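Home Forum > Lighting & Decor > Table lamps

Rewiring vs. replacing: ceramic lamp from the 70s

tradville_tess
Hi all! I just brought home the most gorgeous ceramic table lamp from a yard sale in Tradville. Mustard glaze, fat round base, and it weighs a ton. The cord is stiff and the switch crackles, so I know it needs work. Would you rewire it or use the base as a vase and buy a new lamp? I am so in love with it that I'm leaning toward rewiring. It would go on our block-top table, the one with all the different wood tones.
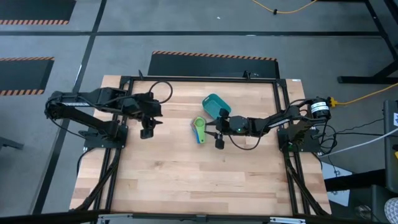

The table, with the teal tub and the measuring cups on it.

Oh, and I need shade advice too! I was thinking cream linen, but my sister votes for dark green.

bandalight
Rewire it!! A kit costs less than lunch and those old bases are wonderful. New cord, new socket, felt on the bottom, done in an evening. Unplug it first and take a picture of how the old wires run before you pull anything.

And go green on the shade. Mustard and green together is a dream.

oldsocket381
Have to disagree on the shade. Dark green on a mustard base swallows the light, and you end up with a bright puddle on the table and a gloomy room. Cream linen every time. Agree on the rewire, though.

bandalight
Gloomy! It's cozy! Get one with a white lining and plenty of light comes out the top.

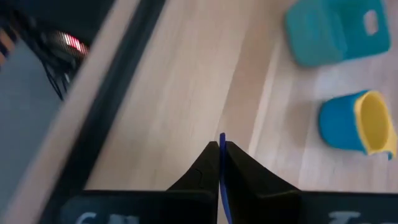 Also, measure the harp before you order any shade. I bought a beauty from Vollach last December and it sat 2 inches too low, so the socket showed all the way around. A taller harp fixed it for 5 dollars, and now I keep spares in every size because I love swapping shades so much.

vera_lumen
If the switch crackles, please don't use it even for one evening. I paid a repair shop to do mine and was thrilled with the result, but I'm nervous around wiring. They also caught a hairline crack near the neck that I'd missed.

oldsocket381
Paying a shop for a single-socket lamp seems steep to me, but fair enough if you'd sleep better.

tradville_tess
You're all the best! No cracks that I can find, and the kit is ordered. I'm getting the cream shade first and the green one when I've saved up a bit (the one I want is nearly 200, yikes). Does anyone know if a cloth-covered cord fits through the same hole in the base?

bandalight
Usually, yes. Check the width on the package, and get the twisted brown one, it's so pretty with mustard!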